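Speaker notes: Passwords, and why yours is bad
Lâm Nghiêm, Arngate staff lunch talk, Tuesday

12 shares | 3 comments

Start before they sit down. If the clicker is dead, use the space bar and look as if you meant to.

Opening
Ask who has changed a password this year. Ask who changed it by adding an exclamation point. Wait for the laugh, which will be a guilty one.

What a hash is
Keep this short. A site that behaves itself doesn't store your password. It stores a scrambled version, called a hash, and when you log in it scrambles what you typed and checks that the two match. You can't run the scrambling backward. You can, however, guess, and a computer is very patient about guessing.

Salt
Two people who both pick "sunshine" get the same hash, so cracking one cracks the other. A salt is a bit of random text added to each password first. Now the two hashes look nothing alike. Someone will make a joke about pepper. Pepper is a real thing too - say so and move on, or we will be here until three.

The Mollmont story
Old billing system, 72 accounts, no salt. Kipchumba Okoth ran a plain word list against it with permission and had 43 of them before his coffee was ready. One was the name of the company. Don't say whose that was. He is in the second row.

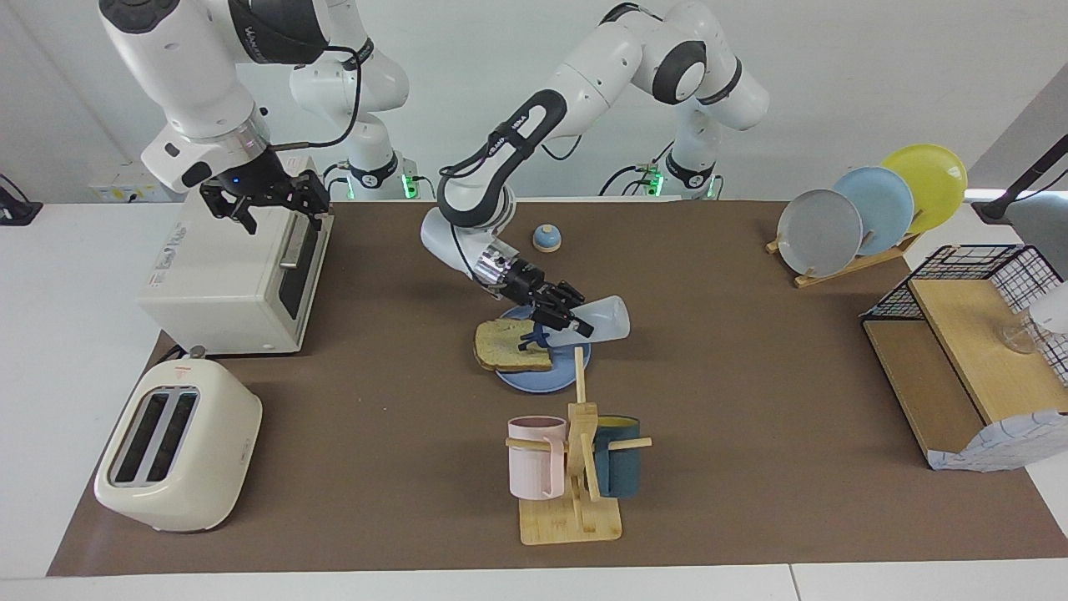

What to do instead
- Use a password manager. We pay for Nudar, so you may as well open it.
- For the one password you must remember, let the manager pick 4 or more random words. Your dog and your birth year are not random, however fond you are of both.
- Turn on the second login step. Yes, on email too. Email first, in fact, as every reset link goes there.

Questions I will get
"Isn't it risky to keep them all in one place?" A bit. Compare it with the sticky note.
"Does Zwane still make us change ours every month?" Yes. I have written to them. Kipchumba has written to them.

Leave the Nudar setup link on screen while people find their lids and leave.

We use cookies to improve your visit. Accept | Manage settings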